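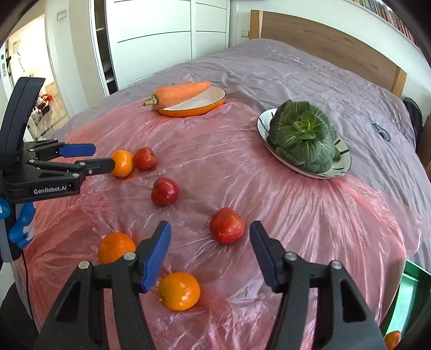
How to Sort and Store Apples and Tangerines for the Winter
Posted by Lemlem Feyisa

Every December we split a couple of boxes of fruit with my neighbor Eyerusalem Demissie. Half of ours used to go soft before we got to it. Sorting it properly on the first day fixed most of that. It takes under an hour and you don't need any special equipment.

What you need

A plastic sheet or a clean shower curtain liner
Two or three containers or shallow boxes
Newspaper or plain packing paper
A dry dish towel
A marker and some tape

Step 1: Pick a flat surface and cover it

You want enough room to lay the fruit out in one layer. Kitchen counters are usually too small and too full. A bed works well. It is wide, it is a good height if you sit on the edge, and the fruit won't bruise when you set it down. Make the bed first, pull the duvet reasonably flat, and spread the plastic over it so that it hangs past the edge on the side where you'll be working. Wrinkles in the plastic are fine. They keep round fruit from rolling.

Step 2: Lay the fruit out

Take the fruit out by hand, a few pieces at a time. Do not tip the box. Apples bruise easily, and a bruise you can't see today will be a brown patch next week. Leave space between pieces so you can pick each one up without knocking the next.

Step 3: Check each piece

Pick up every apple and turn it all the way around. Streaks of red and orange are only coloring. So are darker areas on a red apple, as long as they feel firm. What you are looking for is soft spots, broken skin, and small brown marks. Press lightly with your thumb next to any mark. If the flesh gives, that apple goes in the "eat now" container.

Tangerines hide their problems better. Check the stem end first, where mold usually starts, then squeeze gently. A loose skin is normal for some kinds. A wet or sunken patch is not. If the stem nub is still on, leave it on. Pulling it off can tear the peel.

Step 4: Separate into containers

Keep apples and tangerines apart. Apples give off ethylene gas, and it shortens the life of the fruit stored near them. I use one container for sound apples, one for sound tangerines, and a bowl for anything to be eaten in the next 2 days. Wipe off dust or grit with the dry towel as you go, but don't wash anything until you are ready to eat it.

Step 5: Wrap and store

Wrap sound apples one at a time in a quarter sheet of newspaper and stack them no more than two deep. They like it cold and slightly humid, so a garage that stays above freezing is good. Tangerines don't need wrapping. Put them in a single layer in the refrigerator, with the lid off or the bag open. Ours keep for roughly 18 days that way.

Tape a note with the date on each container.

Step 6: Clean up

Fold the plastic in toward the middle so that leaves and crumbs stay inside, then shake it out outdoors. Wipe it with a damp cloth and hang it to dry before putting it away.

Check the apples once a week. Take out any that have gone soft and replace the paper on the ones that were touching them.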